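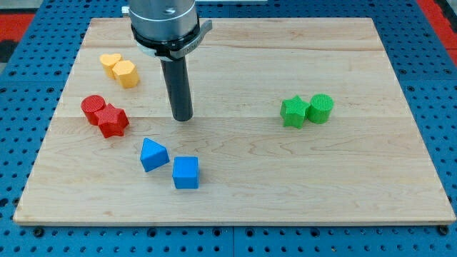 **How does a robot arm learn to push a block to where someone has asked for it?** It learns from a large number of recorded examples in which a person steers the arm and does the pushing, each example later paired with a written instruction.

# Demonstration gathering for block pushing

Demonstration gathering is the work of recording a person's control of a robot so that a learning system can be trained to copy it. In block pushing, the robot has no fingers to close. It carries a plain shaft and moves small objects by sliding them over a flat surface. The task is used widely in teaching and research as it needs little equipment and can be set up again in a few seconds.

## Work surface

The usual surface is a flat board fixed to a table. The blocks are simple shapes such as stars, cylinders, cubes, triangles, hexagons and hearts, in a few strong colours. A common set has eight blocks, two each of red, yellow, green and blue. Shapes may be repeated in different colours, so that "the star" is not enough to pick out a block and the instruction has to say "the green star" or "the red star". This is done on purpose. A system trained only on blocks that differ in both colour and shape may learn to attend to one and ignore the other.

3D-printed blocks are common. They are cheap to replace, and a worn corner matters, as a block with rounded edges turns differently when pushed.

## Recording

The operator moves the arm by hand controller, by mouse or by leading a second, smaller arm. The height of the tip is normally held fixed, just clear of the board, which leaves two directions of travel. A recording holds the camera pictures, the position of the tip and the command sent at each step.

Two ways of working are in use:

- **Set tasks.** The operator is given an instruction, carries it out, and stops. The board is then rearranged.
- **Free play.** The operator pushes blocks about for a long stretch with no fixed goal. Other people watch the recording afterwards and mark out short passages, writing for each one the instruction it would have answered.

Free play gives more usable material per hour, since little time goes on resetting. Its weakness is that operators fall into habits. Many prefer to push away from themselves, and blocks left in a far corner tend to stay there. Some sites ask operators to begin each stretch by spreading the blocks, others hand out a starting layout.

## Written instructions

Labelling often takes longer than recording. Labellers are asked to use their own words, so that "slide the yellow heart next to the hexagon" and "put the heart by the other yellow one" may both describe the same passage. Spelling mistakes are sometimes left in.

Words of direction cause the most trouble. "Left" may mean the operator's left or the camera's left, and where the two face each other the labels become useless unless one is chosen beforehand. Most guides choose the camera's.

## The Trondesach set

One small collection of this kind was begun in April at the Trondesach workshop of Gounder, a firm making control equipment, under Maksym Derkach. It was recorded with free play, in stretches of 30 minutes, by 18 operators. Of the first 1,000 marked passages, 822 were kept. The rest were dropped, mostly for unclear direction words or for passages in which the tip slid past a block without moving it. The set was closed on 23/08/2018.

Derkach's notes advise against removing clumsy pushes. An operator who misses the middle of a block, sees it turn and goes round to correct it has recorded a recovery -- something a faultless push does not contain. Systems trained on tidy examples alone tend to fail at the first slip, having no example of what to do next.

A second collection, made at Sosivham with the labelling program Plarus, used the same layout rules but set tasks in place of free play. The two sets are not directly comparable, as the Sosivham operators worked at a slower arm speed.

## Limits

Pushing examples carry over poorly to lifting or stacking. They also depend on the surface: a system trained on one board may overshoot on a smoother one, and fresh recordings are usually needed after the board or the tip is changed.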